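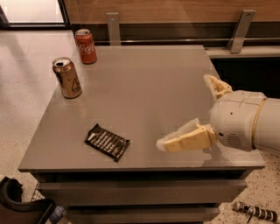

Household waste is sorted in two places: first in the home, then at the sorting hall. These notes cover the second stage, but the choices made at home decide most of what happens there. A useful way to begin is with what is left over from a snack. Two drinks cans with their tabs opened and a flat black snack bar wrapper on a table may have been bought together, but they part company at the first magnet or the first air jet. Keep that pair of materials in mind as you read, as they come up again in the exercise.

Week 7: Cans, films and the sorting line
Course tutor: Sevim Toprak
April 2018

1. Steel and aluminium

Food tins are mostly steel. Drinks cans may be steel or aluminium, depending on the country and the maker. A magnet held over the belt lifts the steel. Aluminium is not magnetic, so it travels on to the eddy current separator, a fast-spinning drum with magnets inside. The changing field sets up currents in the metal, and these push the can forward over a divider while plastic and card drop short of it.

Size matters. Loose ring pulls and small scraps of foil often fall through the screens before they reach the drum. Leave the tab on the can.
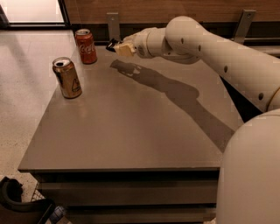
Crushing is a more awkward question. Where everything is collected in one bin, a can squashed flat may be taken for paper by the screens that separate flat items from round ones. Where metals have their own bin, crushing saves space and does no harm. The Murar plant, which we visit in August, takes mixed loads and asks for cans to be left in shape.

2. Wrappers and films

Many snack wrappers are made of plastic film with a very thin metal coating. The coating keeps out light and moisture. There is too little metal in it to be worth recovering, and the layers are hard to pull apart. Most kerbside schemes refuse them.

The scrunch test is a rough guide. Crumple the wrapper in your hand and let go. Kitchen foil stays crumpled; coated film springs back.

3. Dirt and liquid

A half-full can is heavier than the drum expects and may fall on the wrong side of the divider. Liquid also soaks any paper in the same load. A quick rinse is enough, and used washing-up water will do.

Exercise

Keep a list of your own packaging for 7 days. Mark each item steel, aluminium, film, card or other, and say where you think it would leave the line. Bring the list to the next class. Ilgın Tuncer has spare record sheets, 40 in all, so please take one each.

Reading: Räsänen, course reader, pages 15 to 22.

Print this page
E-mail this page to a friend

This site uses cookies. By continuing to use it you agree to our use of cookies.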